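Speaker notes: Can Machines Do the Chores Yet?
Presenter: Bindu Marar, Brorkov
Jun 9, 2024

Opening (slide 1)
Thank the hosts at Grarnport and acknowledge Gervásio Barros, who prepared the cost figures. State the question plainly: can a machine be given an ordinary chore, at home or on the shop floor, and be left alone with it? The position of this institute is that a few chores are close and most are not. Ask the audience to hold questions until after slide 5.

What we count as a chore (slide 2)
Wiping a counter, putting away dishes, sorting returned parts, clearing a bench at the end of a shift. Pause here. These jobs pay little attention to the worker's strength and a great deal to judgment. A person clearing a bench decides what is trash and what is tomorrow's work. That decision is the hard part to hand over.

Practice in simulation (slide 3)
Much of the early work is now done on a computer. The Sirkesen study ran 2914 simulated attempts at simple pick-and-place jobs before any hardware was switched on. Let the slide stay up for a moment before speaking.
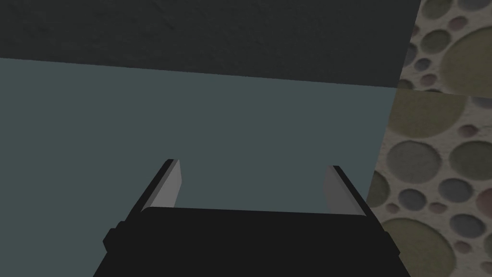

Slide 3. Simulated view from behind the gripper, fingers open, over a plain blue-gray surface.

Draw attention to the gap between the two fingers. Closing it is easy. Knowing when and where to close it is what the training is for. Mention the dotted panel at the right only if asked; surface patterns come up again under lighting and texture on slide 4. Do not quote success rates from simulation as if they were results from a kitchen.

From simulation to the floor (slide 4)
Raíssa Damasceno's group repeated the work with real equipment in December. Of 52 household items tested, soft goods and clear containers gave the most trouble. Dish towels folded under the fingers. Changes in lighting and surface texture also lowered performance, and staff had to step in more than once per session. Refer listeners to the handout for the full table.

Recommendations (slide 5)
Shops considering a purchase should begin with two or three fixed tasks, at one station, with a trained employee present. Households should wait. Žydrūnas Grīnberga will take questions on the safety review, and I will take those on cost. Copies of the handout are at the registration desk.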